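**Ticket 2626 – longarm skipping stitches + tension going bad on the right to left passes**

Opened by: Gordon Simard
Machine: Ekeo 19 inch longarm on the 10 ft frame
Status: open (was closed, reopened, see below)

Problem as first logged

Skips stitches. Only when traveling right to left, and mostly on curves. Straight lines OK. Left to right OK. Top thread lies flat on the back in the bad spots, little loops you can hook with a pin. Customer quilt on the frame right now, queen size, batiks on the front, wide backing. Need it off by the end of the month so please don't send me the "clean your machine" sheet again, I've cleaned it.

Thread: Agbayani poly, 40 wt, cream on top, same in the bobbin
Needle: 4.0 sharp, new this morning
Batting: 80/20, one layer
Stitch length: 11 per inch, regulated
Speed: whatever my hands do. Not fast.

What I did already
- rethreaded top, three times
- new needle, checked scarf to the back
- new needle again from a different pack incase the pack was bad
- swapped the bobbin, swapped the bobbin case
- lint out of the hook, one drop of oil
- loosened the quilt on the rollers so I can poke a finger up from underneath and grab it

No change from any of it except loosening the quilt, which maybe helped the straight lines. Hard to say, they were fine anyway.

10:40

Reply from Nadside support says check the needle is at 6:30 and not 6:00. OK. Turned it a hair to the right. Ran a test strip on the scrap at the side of the quilt, loops and then a feather. Skips went from every inch or so to a couple per feather. So that's something. Tension is still ugly on the back though, and now I have a bit of eyelashing on the outside of the curves that I did NOT have before.

Asked: what number should the bobbin case read on the gauge. They said 200 for poly. Mine was 240. Backed the screw off to 200, then had to drop the top tension to match. Test strip again. Eyelashes mostly gone. Skips same.

11:25

Tried cotton thread just to rule out the poly. Valtthorpe cotton, 50 wt, the gray. No skips at all in a 20 inch feather. Thought I had it. Went back to the Agbayani, skips are back. Tried a different cone of the Agbayani, the white one from last year. No skips.

So it's the cone?? Looked at the cream cone under the lamp. There's a spot near the base where the thread sits under itself. Also feels waxier to me but I might be making that up. Put a thread net on it. Better, not cured.

Support asked if I'd keep the cone and send a couple of yards off of it. Fine. Bagged and labeled.

Closed ticket 11:50. Reopened 1:15. 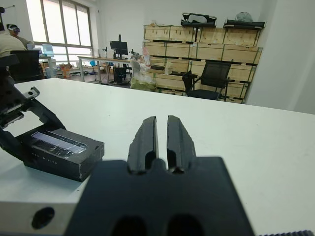
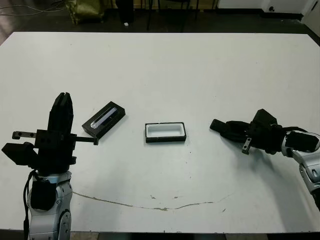

1:15

Back on the customer quilt with the white cone (cream was the right color, white is close enough on that border, I called and she's OK with it). First pass beautiful. Second pass right to left, skip skip skip. Same as this morning. So not only the cone.

Things that are diferent between the test strip and the quilt:
- test strip is muslin both sides, quilt is batik on the front. Tight weave.
- test strip is at the side, near the clamps. Quilt passes are in the middle where there's more bounce.
- on the quilt I'm moving faster, let's be real

Tried slow on the batik. Fewer skips. Tried slow on the batik with a 4.5 needle. None for a whole row. Then two skips in the next row, both at the top of a loop going left. Holes from the 4.5 are bigger than I like but batik will mostly close up when she washes it.

2:05

Support on the phone. Nice guy. Walked me through the hook timing check:

1. Power off. Needle plate off, bobbin case out.
2. Turn the hand wheel the normal way till the needle is all the way down.
3. Keep going till the hook point is behind the needle on the way up.
4. Point should be just above the eye, in the scarf, almost touching.
5. Look for the gap. Should be the thickness of a sheet of paper, no more.

Mine: height looked right. Gap was not right. I could get a business card in there. He said that's the flex, when you move right to left the needle deflects away from the hook and if the gap is already wide it misses the loop. Which explains left to right being fine, it bends the other way. Wish somebody had said that at 10:40.

Asked if I hit anything lately. Yes. I hit a ruler in June, the thick 1/4 inch one, broke the needle and kept going like a dummy. Didn't seem to do any harm then. He said that'll do it.

2:50

Did the adjustment. Two set screws on the hook, loosened both, slid it toward the needle a tiny bit, held the height, snugged one, turned it through by hand, checked, snugged the other. Took me four tries because it creeps when you tighten. Don't tighten one all the way first, go back and forth.

Burr check while I was in there: ran a bit of nylon stocking over the hook point, it snagged once. Crocus cloth, few strokes, snagged no more. Wiped it, oiled it.

Parts put back: needle plate, both screws (one rolled under the frame, lost ten minutes), bobbin case.

3:35

Test on batik scraps, batting in between, same backing as the quilt.
- 4.0 needle, white cone: no skips
- 4.0 needle, cream cone with the net: no skips, one thread break
- fast, cream cone: one break, no skips
- circles right to left, on purpose, as mean as I could: none

So it's the gap, plus a bad cone on top of it making me chase my tail. Two problems at once. Tension is at 200 bobbin and I've left it there.

4:20

Two full rows on the customer quilt with the 4.0. Clean front and back. Picked out the bad row from earlier, 2 hours of my life, hand stitched the ends in.

Still open:
- sending thread off the cream cone, want a credit, it was a 1000 yard cone and I've used maybe a third
- is the hook worn or just moved? Support says if the gap opens again within a month it needs a new one. How much is a hook
- stitch regulator beeps once at power on, it didnt used to. Probably nothing. Noting it.
- can the timing page in the manual get a picture of the GAP and not just the height please

Leave this one open till I get the quilt off the frame. Will update.

GS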